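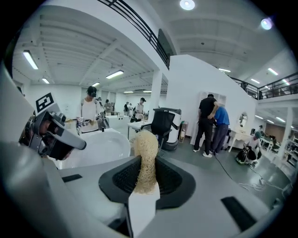

One of our operators asked on the first morning whether a loofah was a fair thing to start on, and by the end of the week I thought it was a good question. Soft, springy objects show you quickly what a hand-held gripper can and can't do.

We bought 3 pairs of the Galtine gripper kit to collect demonstrations for bathroom tasks. You hold one in each hand, wear the headset, do the task yourself, and the recording becomes a training example. We used ours in the Histhorpe hall, with tubs, a vanity and plenty of people working at once.

Grip first. The black ridged cradle holds coarse, stringy things well without crushing them. Small flat items are harder. A bar of soap took practice, and two operators never got comfortable with it.

Tracking was good when the marker stayed in view of the cameras. Turn your wrist too far and the take is lost. On our best day we recorded 80 takes and kept 66. Most of the rejects were wrist angle, and a few were people starting before the headset had settled.

The body is wide. Reaching over the rim of a tub is fine, but getting behind a faucet is not - you end up bumping the housing. It also gets heavy. We switched operators often and the takes got cleaner.

The software is Viltia and it's the weak part. Export works, but labels have to be typed again for every session, and there is no way to merge 2 sessions afterward. Support told us a fix is planned for July.

I would buy the grippers again. For the labels we now use a spreadsheet.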